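Robots don't have manners. They aren't rude, exactly. Nobody has ever told a robot to look where it's going and had it feel sorry afterwards. So people write rules instead, and the rules have to cover everything, including things you'd think were obvious.

Rule one: a robot must stop when somebody presses the big red button. It may not finish its favourite bit first.

Rule two: slow down near people. Your toes can't be ordered from a catalogue.

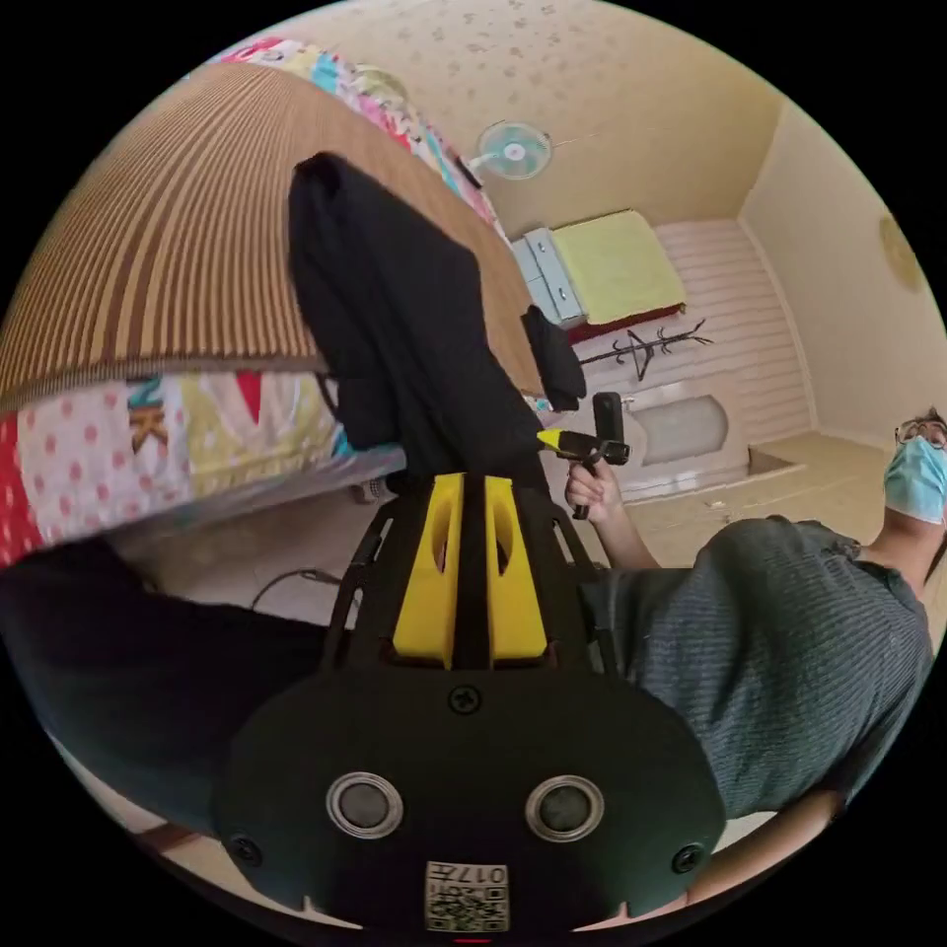

Grown-ups who work with grippers have rules as well, and they can't get out of them by being tall. Fingers stay away from the parts that pinch. Loose cables get tidied, even the thin black one looping across the floor, which looks harmless and would love to meet your ankle. A label with a code, like the one reading 017F, helps people tell one tool from another - handy when they all look like cousins.

Styliani Gavalas teaches robot safety and has a list of 42 rules. Her class asked if it could be seven. She said she would think about it, and in September there were 43.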